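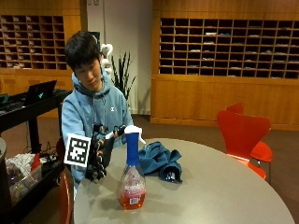
A glove that feels heavy after an hour is still easier to work with than a joystick, according to Mahfuz Jayasinghe, and most of the people taking part in the Mirkau trial seem to agree. The group is comparing controllers for robot hands, and on 19 January 2025 it put out its first results.

Two controllers were tested on the same arm: the Fasia, a wired sensor glove, and the Cedus, a handheld grip with a thumb stick. Six operators took turns with both. Their tasks were ordinary ones – picking up a spray bottle, squeezing a trigger, moving a cloth from one side of a table to the other.

In all, the group logged 757 attempts. Operators finished the cloth task faster with the glove. On the trigger task the gap was small, and four of the six did better with the thumb stick.

Peter Matoušek, who wrote the report, puts that down to finger tracking. The index finger has to curl on its own while the others hold the bottle, and the glove sometimes read the two movements as one. A software change is being tested now.

Setup time also counted against the glove. It has to be fitted and calibrated again for each operator, which took about 2 minutes. The thumb stick needed no fitting.

The report makes no recommendation on price – the Fasia unit is a prototype and has none yet. A second round with a three-finger gripper from Coşkun is planned for September, using the same tasks and the same operators.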